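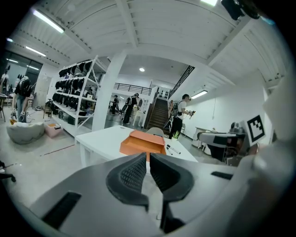 I'd been trying to get Janka Ondrejka on the phone for most of December, and when she finally called back she told me to skip the phone and come by. She runs demonstration collection at Villico, where people with hand-held grippers do small everyday chores, over and over, so that a learning system has something to copy. I write about software for a living, so I expected screens. Instead I got a big open workspace with a staircase, people walking around in backpacks, and a white table with an orange box and two markers on it. "That's a task," Ondrejka told me, pointing at the table. "Markers go in the box. You'd be amazed how long we can talk about markers going in a box."

Villico Notes > Conversations > Learning by hand
5 min read

She wasn't kidding! We talked about it for most of the afternoon. A single example (they call it an episode) starts when the fingers are open and still, and it ends when the object has been let go and the gripper has backed off. The project I'd come to see is called Brelevero, and it wants 3000 of them before anyone trains anything serious. When I visited they were 300 short.

"People think the number is the hard part," she said. "You can get to a number by Wednesday if you don't care what's in it. What I lose sleep over is sameness. If everybody grabs the marker in the middle, from the right, at the same speed, then I've got one example and a lot of photocopies."

So she moves things. Between runs the box gets turned, the plant gets shoved over, somebody picks a different spot to stand. There's a list of 28 table layouts that the crew works through, and she's allowed to throw it out whenever she gets bored with it, which I gather happens a lot.

I asked why they don't just drive a real arm around with a controller. She laughed – apparently she gets that one from everybody.

"I did that for 2 years at Šimko," she said. "It's slow, and it makes you timid. You move like you're carrying soup. Put a gripper in someone's hand and they move like a person again. They're a little sloppy, they correct themselves, and the correction is gold. I want to see the finger come in crooked and then get fixed."

That surprised me, because I'd assumed the messy takes got tossed. Some do. If the view of the fingers is blocked, or the tracking jumps, the episode is gone and no one argues. But a fumble that gets rescued stays in and gets its own label.
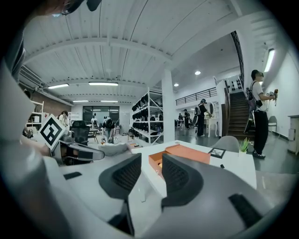 On the floor at Villico: grippers up close, with the box open on the table.

The square markers mounted by the grippers had been bugging me since I walked in, so I asked. They're for position, Ondrejka explained. A camera that can see one of those printed patterns can work out where it is and which way it's tilted, so the motion lines up with the video later. "If the card's bent, your whole morning is bent," she said. "I check the cards before I check my email."

The software that does the lining up is called Ernisura, and she has opinions about it, most of which she asked me to leave out. The printable ones: it's good at finding dropped frames, it's terrible at telling you why, and its progress bar is a liar.

I wanted to know what makes a good collector. I guessed patience. She thought about it for a second and shook her head.

"Patient people get hypnotized. I like the ones who fidget. They try the other hand, they come at it from a weird angle, they ask what happens if the lid's half shut. Then I say fine, go do thirty of those."

Before I left she let me try it. My first grab was too early, the second one was fine, and on the third I stood there with the fingers closed around a marker and completely forgot which way I was supposed to be facing. Ondrejka marked it as a rescue, which I thought was generous, and went off to turn the box around for the next run.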